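Sorting the Ground Floor: What We Kept, What We Wrapped and What the Floor Did to Us

Project report, Tilia House group

So, our project was the ground floor of Tilia House, and if you've never seen it, think of a big grey concrete room that has been used as a dumping place for years and years. The course wanted each group to pick a real space, clear it, and write up how they decided what stays and what goes. We picked ours in August, when it was warm and the door could stay open all day, and I'm very glad we did!

The first thing I'd like to talk about is the floor, which took up far more of our thinking than I expected. It's bare cement, a bit lumpy, and it sheds a fine dust that gets into everything. We swept it on the first morning and by lunch it looked as if we hadn't bothered. Anything you put down picks up grit, and then the grit goes into the box with the plates. Our tutor had said in the planning session that we should think about "surfaces before storage", and I wrote it down without really knowing what it meant (sorry). By the second morning I knew.

We had two plans for it. Plan one was to hire folding tables from Gastix, but they only had two left that week and they wanted a deposit we didn't have. Plan two was cloths. We asked everyone to bring whatever old tablecloths and sheets their families didn't want back, and we spread them straight on the ground wherever somebody was working. It looked like a rather sad picnic, but it worked much better than the tables would have done. You can pull a cloth to wherever the boxes are, you can kneel on the edge of it, and when you've finished you take the corners and shake the whole thing outside.

Plain sheets turned out to be a mistake for small things. Clear glass stoppers vanish on white cotton, and I sat on one. Patterned cloths are no good for buttons and beads either, so those we sorted in a baking tray. For crockery, books and anything bigger than a fist, the pattern made no difference at all, and the tablecloths were thicker and slid about less. I'd still like something heavy on the corners next time. They ruck up as soon as you drag a box past.

The sorting itself went like this. Each thing was either kept in the house, offered to Beltrán (the second-hand shop at the end of the road, who were lovely about it), or put by the door for the tip. We logged 146 items, and 20 of them went to Beltrán. I had guessed it would be far more, but a lot of what looked nice from across the room had a crack in it or a bit missing. We also had a "don't know" pile, which our plan said we wouldn't have, and it was the biggest pile by the end of the first day. We dealt with it by giving each of us a turn to decide, no arguing allowed. There was some arguing.

Packing was my part. We used cardboard boxes from Plarus, the medium ones, and I'd recommend that size to anybody doing this. The large ones are so tempting, and then you fill one with books and it won't leave the ground. Heavy things at the bottom, paper between plates, plates on their edges, label on the side and on the top. I put labels only on the top of the first 8 boxes, and then we stacked them, so you can imagine how that went.

If I did it again I'd go over the whole floor for scraps before a single cloth went down. There were odd bits of wire and metal about the place, and they snag on fabric and on knees. I'd also start with the corner furthest from the door and work backwards, so that the finished boxes don't end up in everybody's way.

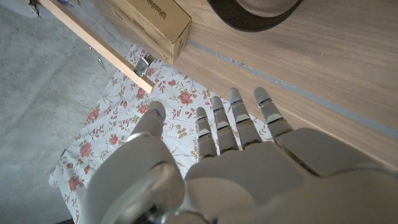

The other thing I'd change is the timing. We stopped at 2 each afternoon to write up our notes, and by then we were tired and the notes from the second day are barely readable. Next time I'd write them after breakfast, while the kettle's on, and leave the afternoons for carrying boxes.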